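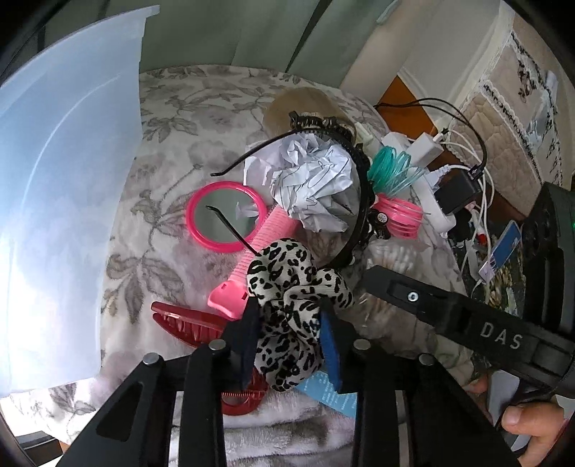 Minutes of the Home Handling Good Practice meeting
Trestlow, upstairs room, 6 January 2022

Present: Muireann Hayes (chair), Mohandas Pillai, Deepika Unnithan, Octavio Ñahui, and me, Nayeli Alvarado, taking notes again as my punishment for having legible handwriting.

Apologies: none received, though the Plistlow people had said they might dial in and didn't.

1. Last time's minutes

Agreed, with one correction from Mohandas. In December I wrote that he was "against" gloves for operators. He'd like it known that he is against thick gloves. Thin ones are fine by him. Corrected, sorry Mohandas!

Muireann asked whether everyone had read draft 2 of the house rules. Everyone said yes, and then Octavio asked a question that was answered on the first page, so make of that what you will.

2. Bedrooms and other private rooms

This took up most of the meeting. Deepika has been going through the sessions recorded in people's homes with the hand-held grippers, and she thinks our rules were written with kitchens in mind. Bedrooms are different. People's things are smaller and softer, there are more of them, and they're more personal (hair things, slippers, chargers, bits of paper with who knows what written on them).

The current wording says the operator should "clear the area of personal items". Deepika pointed out that if you do that in a bedroom you have nothing left to pick up. I agreed with her quite loudly. A scrunchie is a personal item! So is a compact mirror. What we really mean is anything that says who somebody is or how to get into their bank account.

After a lot of back and forth we settled on this:

"Before starting, the householder and the operator look over the surface together. Cards, letters, medicines, keys and anything with a name or number on it are turned over or put away, unless the householder has said in writing that they may stay. Ordinary belongings may be left out as they are."

Mohandas wanted "letters" to cover loose and crumpled paper as well, as you can't tell what's on it until somebody unfolds it. Muireann thought that was going a bit far. We had a vote and Mohandas won, so "paper of any kind" goes in.

Octavio asked who decides when the two of them disagree. The householder does, every time, and I've been asked to put that in as a sentence of its own so that it can't be missed.

3. Picking up soft things

Octavio gave us a quick talk on grip. His worry is fabric and hair ties. With a hard object you get a clear feeling through the handle when the fingers have closed on it, but with something ruffly you don't, and newer operators keep squeezing. It doesn't do the scrunchie much harm, but he's concerned about the pads, and about the habit carrying over to things that do break.

He suggests closing slowly, stopping when the fabric stops moving between the pads, then lifting a little way and waiting a moment before carrying on. We all had a go with one of Deepika's socks and I was hopeless at it. It's harder than it looks to stop squeezing when your brain says the thing is slipping.

Agreed to add it to the training sheet as advice. Muireann doesn't want it as a rule yet. She'd like to see it used for a while first, and I think that's fair.

We also agreed that clips with teeth and anything with a pin or a point get picked up away from the points, and that mirrors and other glass are only lifted over something soft. A bed counts as soft. A rug counts as soft if it's thick, and we did spend several minutes on rugs, which I'm not going to write down.

4. Cables and sockets

Mohandas raised this one and I'm glad he did. Plenty of bedrooms have an extension lead somewhere near the bed with a few chargers in it, and the operator is looking at the gripper and not at their elbow. He wants a clear hand's width between the working area and any live socket, and no practising on plugs or cables at all unless that is the task and the power is off at the wall.

No one objected. Deepika asked if we could include drinks in the same rule, so now it reads "no open drinks on or beside the surface, including yours". The "including yours" is aimed at me. I accept it.

5. Checking the gripper before use

Muireann reported that Itberg have sent us their own checklist, all 66 lines of it. She read out some of it and we lost the will to live near the bottom of the first sheet. Ours has 16 lines and people do fill it in, so she'd like to keep ours and borrow only the parts we're missing. Those are pads (are they both on, and firmly?), screws on the handle, and wiping the fingers between households.

On wiping, Octavio said once per household isn't enough if you've been handling things that go on someone's hair or face. Agreed: wipe before you start and again at the end, with the householder able to see you do it.

6. Money

Medrano's invoice for spare pads came to 459 and has been paid. Mohandas asked if we could try a cheaper pad. Octavio made a face. Held over.

7. Anything else

Deepika would like the consent form to be shorter and in bigger print. Her aunt read it and gave up halfway. Deepika and I will have a go at a new version.

Things to do

Nayeli: type up the new wording for private rooms and send it round.
Octavio: half a page on soft things for the training sheet, please, and no more than half a page.
Mohandas: cables wording, and ask Plistlow if they already have something similar.
Muireann: merge the three extra checks into our list and thank Itberg nicely.
Deepika and Nayeli: consent form.

Next meeting to be arranged by email. Muireann has asked that we bring our own mugs.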